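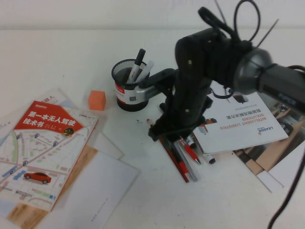 Home | Departments | Student Work | Library | Contact

Share 13 | Comments 0

Shared Supplies in Study Areas: A Report on Use and Loss at the Wudent Learning Center

Prepared by Diễm Kim and Khang Triệu
Applied Research Methods, Term Project

1. Background

The Wudent Learning Center lends small writing supplies to students at no charge. Pens, pencils, rulers and erasers are set out on the study tables each morning and may be used by any person in the building. The service began as a trial on the first floor and was later extended to the Amaral Reading Room. Most items are kept in open desk holders of the ordinary kind, such as a black wire-mesh pen holder with a label band around its middle. The label matters to this study, as it is the only means by which a student can tell a shared item from one left behind by another visitor. The Center replaces missing supplies from its general budget, and until this project no record was kept of how many were lost.

2. Purpose

The project set out to answer two questions. The first was how many pens leave the study areas over a term and do not return. The second was whether the placement and labeling of the holders has any effect on that number. Pencils, rulers and erasers were left out of the count in order to keep the work within the time allowed.

3. Method

Supply records were obtained from the front office with the permission of the Center. These showed that 3241 pens were put out during the term. The authors then arranged for 36 holders to be checked at closing time on each day the building was open. Half of the holders carried a label reading "Please return to this table." The other half carried the name of the Center only.

Holders were placed in three areas: the first floor, the Amaral Reading Room and the Grorkthorpe Annex. The annex is used mainly by evening students and has no staffed desk - a point that is taken up again in Section 5. Each holder was filled to the same level every Monday and was not refilled until the following week.

4. Results

Of the pens put out, 3004 were accounted for at the end of the term, either in the holders or in the lost property box. The remaining 237 were recorded as lost. This figure was lower than the authors had expected, and lower than the estimate given by the front office before the study began.

Losses were heaviest in the annex and lightest in the reading room. Holders asking for the return of pens lost fewer than those showing only the name of the Center. The difference was clear on the first floor but small in the annex. Black pens were taken more often than blue ones in all three areas.

5. Discussion

The results suggest that a direct request has some effect where staff are also present. In the annex, where no desk is staffed, the wording of the label made little difference. The authors did not interview students and cannot say whether pens were taken on purpose or carried off by mistake.

Two limits should be noted. Pens were moved between tables, and a pen lost from one holder may have been counted in another. In addition, the lost property box was emptied once in December before its contents had been recorded - the pens it held are included in the lost total.

6. Recommendations

The authors recommend that the return label be used on all holders. It is further recommended that the annex holders be moved to the table nearest the entrance, and that the front office keep a weekly record of supplies put out. A second study covering pencils could follow the same method.

7. Acknowledgments

The authors thank the front office of the Wudent Learning Center for access to its records, and the Stedano Student Fund for the cost of the labels.

Contact the Student Work Office | Copyright Wudent Learning Center | Back to top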